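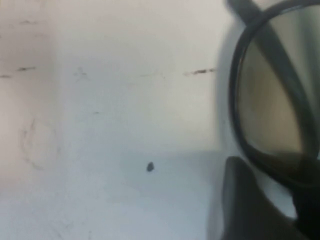 The white table came with the flat, and for the first year I treated it as a thing to put other things on. It has since become my work surface for small repairs (glasses, watch straps, the hinge on Ebony Ormsby's reading lamp), and its condition now matters to me more than I expected.

Matte white shows everything. Graphite, rubber from shoe soles, the black stuff that comes off cheap cutting mats, hair. I spent an evening in January sorting the marks by what takes them off. Notes follow, mostly so I don't repeat the work next January.

Step one is dry. A soft brush, then a microfiber cloth, straight strokes toward one edge. Loose debris has to go before any liquid, or it gets dragged and makes a new scratch. Sunglasses go in their case first. I have put one lens face down on grit and don't plan to do it again.

Step two is warm water with dish soap, 2 ml to a 118 ml spray bottle. Spray the cloth and leave the table alone. Let it sit on the mark for 30 seconds, wipe, dry. This takes care of most fingerprints and anything from the kitchen.

Step three is a white vinyl eraser. It lifts graphite and some rubber scuffs and leaves crumbs, so go back to step one afterward.

Step four is isopropyl alcohol on a cotton swab, for ink only. Test in a corner. Yolanda Boateng used it on a gloss top with no trouble, but matte finishes vary and mine went slightly shiny where I pressed too long.

I skipped melamine foam. It is an abrasive, and on a matte coating it polishes a patch that catches the light from then on.
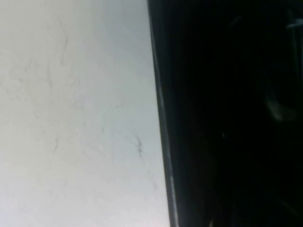
Fine gray marks on the white surface.

The remaining question with marks like these is whether they sit on the surface or in it. My test is a fingernail across the line at a right angle, then a damp cloth. If the nail catches, it is a scratch and cleaning won't change it. If it moves, it was a hair. If neither, eraser.

Oskari Nurmi suggested a desk pad. I tried a gray felt one from Norberg and took it off again, as small screws vanish into felt. A sheet of plain paper under each job works better and can be folded to pour the screws back into their tin.

Next on the list is the shelf above, which has the same finish and 33 paint jars on it.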